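Necati Dursun
Thread: one month with the Honano two-arm kit. I promised to write it when I have something to say, and now I have something. I will try to be fair to the sellers.
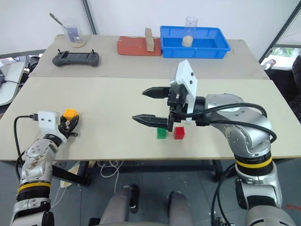

Abdul-Rahman Essien: Before you start, is this the rental or did you buy it? The rental contract from Clirkholm has a page about wear that you should read twice.

Rental, Abdul-Rahman, and thank you. I have read the page twice now. It says that finger pads are our cost and joints are their cost. What lies between the pads and the joints is not written, so I asked by mail and they answered the same afternoon: grippers are also theirs. I keep this mail.

So, what do you get? Two arms, two parallel grippers with long toothed fingers, the mounts, the cables, and a licence for the Zidano software for one workplace. Tables you must have already. Ours are light beige ones from the old drawing room and they are good enough.

The building took us two days. The manual says one. The difference was mainly the cables. They run outside the arm in loops, and the length of the loop you must find yourself. Too short and the wrist stops before the end of its turn. Too long and it catches on everything. There is a drawing in the manual but it shows only one arm.

For learning we use toy building blocks. People laugh, but I recommend it to every beginner. They are cheap, they have straight sides, and the studs on top tell you immediately if your grip is a little turned. Red, green, orange-yellow, the colour helps also the software.

Our first exercise: one arm holds a block, the other arm picks a second block from the table. No stacking, only hold and pick. It sounds like nothing. It needed most of our first week, and the reason was me. I had entered the table height in the wrong unit.

About the fingers. The long ones come as standard and I am of two minds. They reach nicely between things which stand close. But for a small cube lying flat they are too long for my taste, and the tips come down at a slant if you don't correct the wrist. Short fingers exist, as an extra. I have ordered one pair and wait.

The white mount on top of the gripper has more small screw holes than you need on the first day. I like this. My colleague Dede Boateng does not, she says that every free hole is a place where somebody will one day screw something stupid. We will see who is right.

Software now. Zidano is calm software. It starts, it finds both arms, it shows them. You teach a movement by hand or from the remote and you give it a name. Please give good names from the beginning. I have 11 movements called "test" and I don't dare to delete any of them.

What I don't like: the help pages. The English is correct but they explain each button and never the work. I wanted to know how to make the left arm wait until the right arm is finished. The answer stands under "Signals", in a sub-page, in the last paragraph. For the next person: Signals, then Shared, then scroll down.

Mohammed-Awal Arthur asked me in a message if the arms disturb each other. They can. There is a setting for a forbidden zone between them and it comes switched off. Switch it on. With the zone on, the arm slows down before the border and stops. I tried it many times with low speed and it behaved always the same.

The noise is small. You can speak next to it with a normal voice. The fan of the control box is louder than the arms, and I have written this to Honano as a complaint, a polite one.

Money, because three of you asked. Clirkholm takes 900 a month for the pair, with the software inside. The deposit is 2,000 and returns at the end if the joints are in order. Delivery we paid separately. I compared with the Amaral kit: it costs some 1,000 a month, but they send a person for the first day. If you have never built an arm, I think that person is worth the difference. We had built one before, a smaller one, and we still lost a day.

Dede Dankwa: Does the month count from delivery or from the first start? With Amaral it was from the first start.

From delivery, Dede. It is on the first page but in grey letters. So don't let the boxes stand in the corridor as we did.

Support: I wrote to them four times. Three answers were good and quick. One answer was a link to the page which I had mentioned in my question as not clear. I answered with a friendly sentence and then came a real explanation, with a small drawing made by hand. The hand drawing was better than the manual.

Would I rent it again? Yes, for teaching and for trying things. For a job that must run every day without somebody near, I can't say it after one month and I would not believe a person who says it.

Next I want to try picking with both arms on the same part, and the short fingers if they come in October as the order says. I will write under this thread and not open a new one, so you can find it.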